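Montre connectée Nustaditz – contrôle de sécurité avant port quotidien
Atelier Van Damme, Larnmont. Fiche remplie par Luuk Van Damme, janvier

1. Boîtier et verre : conforme
Aucun jeu, aucune arête vive. Très belle finition, un vrai plaisir à examiner !

2. Bracelet : conforme
La boucle tient bien et le bracelet Dilby se change en 15 secondes. J'adore ce système.

3. Charge : conforme, à surveiller
Boîtier tiède au bout de 30 minutes sur le socle – rien d'inquiétant. Ne pas charger sous un oreiller.
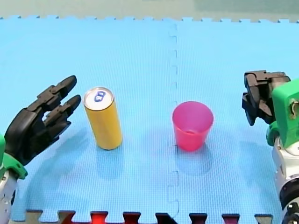
Tapis de mousse bleue, deux dalles emboîtées.

4. Batterie : conforme
Pas de gonflement après 127 cycles, bravo. Refaire le point à 500.

5. Capteur cardiaque : à nettoyer
Traces de crème solaire sur la vitre arrière. Un chiffon doux suffit, et les mesures redeviennent superbes de régularité.

6. Appel d'urgence : conforme
L'appui long répond du premier coup, même avec des gants !

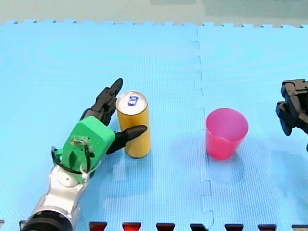
Pensez aussi à vérifier le numéro du contact, le mien datait de mon ancien téléphone.

7. Verrouillage : à corriger
Code encore réglé sur 0000. À changer avant d'activer le paiement.

Avis : bonne pour le service, points 5 et 7 à reprendre.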